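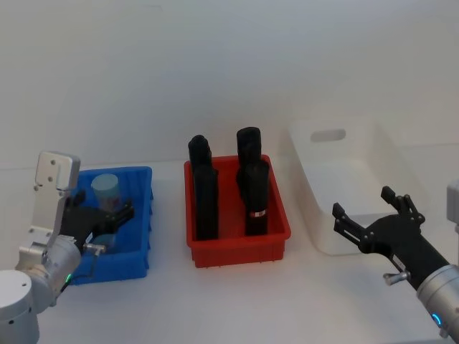
4 min read

22nd November

Sorting bins, third go at a layout. I still don't believe in the color system but I said I would give it a fair run, so these are notes from the fair run.

Current arrangement on the white table, left to right: blue, red, white. Cups go in blue. The tall black things go in red, standing up. White is for whatever Kistholm sends next, which is a polite way of saying we haven't decided. The label sheet from Silter says a color should mean one kind of thing and stay that way. Fine, but the sheet was written for a stockroom with 805 lines in it and we have one table.

Blue bin. Too shallow for cups, I think. A light blue cup in a blue bin is also a silly pairing if the point is to see at a glance what is there. I raised this in July and was told people would get used to it. I went back through the sheets for the time since and there are 25 entries where somebody wrote "blue bin empty" and then crossed it out. Could be carelessness. Could be that pale blue on blue is hard to see from the door. I'd like to swap blue and white for a while and see if the crossings-out stop, though I can already hear that it would spoil the comparison with the Flilside table.

Red bin. Better. The walls are taller and four of the black ones stand in it two by two without much fuss. The tops fold over a little. I don't know if that matters. Farahani's packing note says to store them upright "to preserve shape" and gives no evidence for it, no time, no test, nothing. I have put one flat in the drawer under the window and will compare it with the upright ones in 30 days. One is a poor sample, I know.

Ribs and feet. The catalog makes a lot of the ribbed walls (stiffness) and the small feet (airflow). Stiffness I'll accept. Airflow under a bin of cups, I can't see who benefits. What the feet do is make the bin hard to slide on the table, and they collect grit. Wiped them all this morning.

Spacing. Tried the bins pushed up against each other first and kept catching the rim of the next one when lifting something out. A gap is better. Haven't settled how wide – a hand's width felt fine to me but I have small hands. Somebody else should try it before we tape anything down.

The claim we were given is that fixed bins save over 366 hours a year across both rooms. I would like to see the sum. It must assume that every search for a cup takes as long as the worst one, and that no time goes into putting things back.

To do:
– ask Kistholm for a deeper blue bin, or any deeper bin
– swap blue and white, if allowed
– mark the flat one in the drawer so it doesn't get tidied away
– no tape yet
– find out what the white bin is for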